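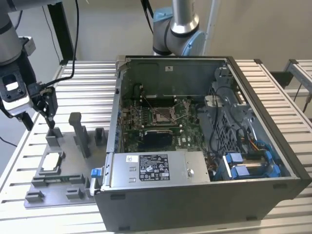 Unit 3817 on the bench, side panel off, processor socket open.

Bench Inspection Checklist, Desktop Towers
Cordero Refurbishing, back workroom
Date: September 23, 2018
Checked by: Idrisa Nzioka
Second look: Santosh Dixit

1. Power cord unplugged before the panel comes off: OK
Comment: Done, and I held the power button down for a bit afterward as well, the way Baltasar taught all of us back in May. It's a good habit and I'd love to see everybody keep it up!

2. Tower lying flat and steady: OK
Comment: No rocking when I pressed gently on the corners.

3. Power supply label present and readable: OK
Comment: Please read the voltage off the label itself and write it on the card. We take in units set for 120 and a few that aren't, and they look very much alike when you're in a hurry (I have been in a hurry, so I say this with love).

4. Processor socket, pins and retention frame: CHECK AGAIN
Comment: Nothing jumped out at me, but my eyes were tired by then and I would feel better if Santosh went over it with the good magnifier. Until he signs, keep fingers, sleeves and screwdrivers well away from that socket. 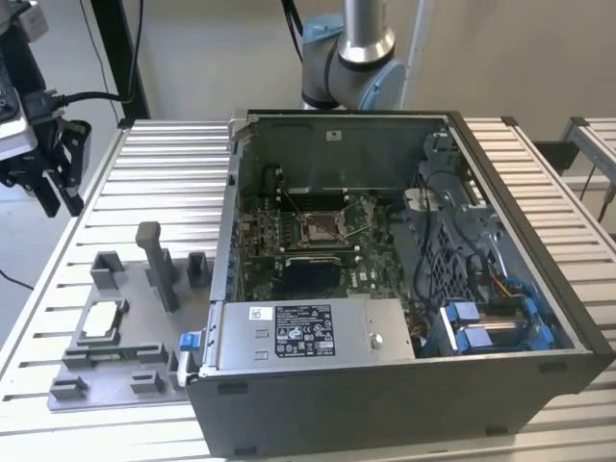
5. Cables clear of sharp metal: OK, with a note
Comment: The thin orange wires down by the drive bays are the ones I worry over, so tuck them in with your hand before you slide a caddy home, and don't ever force it. If a caddy doesn't want to go, take it back out and look.

6. Drive caddies seated, blue handles whole: OK
Comment: Both handles are fine. Drives still need to go to Fulgencio for wiping before the unit leaves the room.

7. Dust and loose screws: OK
Comment: Brush only, please. The canned air waits until the socket is covered.

8. Wrist strap tested: OK
Comment: Tested before I started. The spare strap has a tired clip, and I've put a new one on the Lenar order.

Still open: item 4, Santosh to initial. Drive wipe, Fulgencio. Next on the shelf is unit 2393, same form.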